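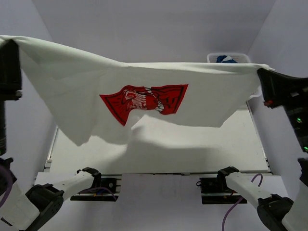
White T-shirt, red print on the front

Hi all,

> Is the quiz at Goten still on in October? And is it free to get in?

Yes to the first, no to the second, sorry – it's 14 a table now, paid at the bar. Doors at 7pm and Lins are playing afterwards, so do stay for that!

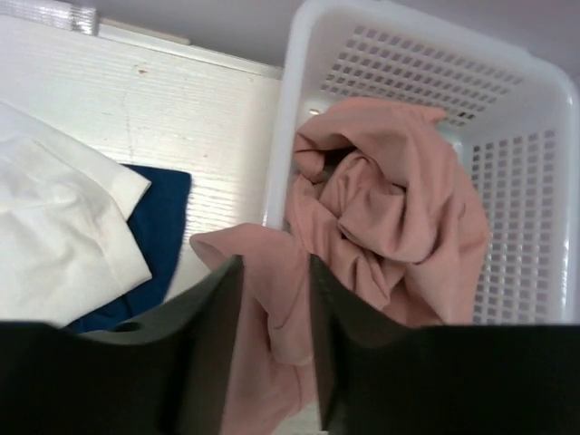
Photo: Dusta list archive

The back room holds 120 (we squeezed in more last year and it got very hot), so please reply with your team name if you want a table near the front. Last bus is 11.40pm.

See you there x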